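Ça y est, le couloir est peint ! Enfin, presque. Il reste un bout derrière la porte, mais j'ai décidé que ça ne comptait pas. Tout a commencé en avril, quand Ha-neul Hyun est venue dîner et m'a demandé, très gentiment, si le jaune était un choix. Le lendemain j'étais au magasin avec mon nuancier Zastau sous le bras (27 teintes de brun, j'en ai eu la tête qui tournait).
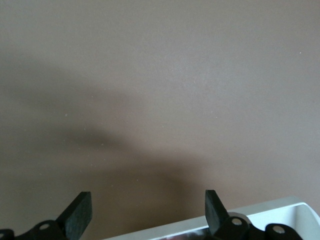

Pour la couleur, j'hésitais entre un beige rosé et quelque chose de plus franc, et j'ai fini par prendre un taupe mat, sans regret. Aleksi trouvait ça triste sur l'échantillon. Au mur, c'est autre chose : le brun tire vers un gris assez chaud là où c'est clair, et dès qu'une ombre passe dessus il devient nettement plus sombre -- j'adore. Par contre il y a quelques minuscules points pâles, et maintenant que je les ai repérés je ne vois plus qu'eux. Je ferai les retouches au petit pinceau, un soir de courage.

Côté matériel, j'ai pris un rouleau à poils courts et deux couches, avec 30 minutes de pause café entre les deux côtés du couloir. J'ai gardé 500 ml de peinture dans un bocal, bien fermé, avec le nom de la teinte écrit dessus (la dernière fois je ne l'avais pas fait, quelle galère !). Prochaine étape, les plinthes. Aleksi les veut blanches, moi pas du tout, on en reparlera.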